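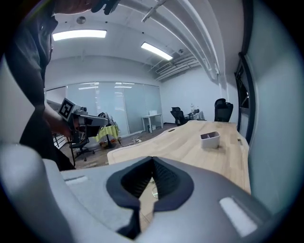
Yulan Yu wrote after the last report that the handheld units should be finished before any more money goes into the arm. We agree, and the work since then has followed that order.

Progress to 2020-10-01, Tadar gripper build

Both handheld grippers are assembled and in use at the long table. Each one now closes fully without the jaw twisting, a fault we reported in February. The fix was a stiffer linkage and longer screws at the hinge. One of the units carries a square black-and-white marker on its back for position tracking. Jiahui Tang is still working on the tracking software, which loses the marker when the wrist turns fast.

Huiling Yao ran the wear test on a spare jaw. It reached almost 4000 cycles before the return spring went soft. We have changed to a heavier spring and will repeat the test.

Spending this period was $372 out of the $500 released. Most of it went on filament, springs and bearings. The rest is held for a second set of jaw pads.

Not done: the wiring for the arm, and the written assembly guide. Hanan Haddadin has a draft of the guide as far as the hinge - the remaining steps need drawings.

Next period we plan to finish the guide, repeat the wear test and order the motor controller for the arm.

Submitted by Yuxi Gu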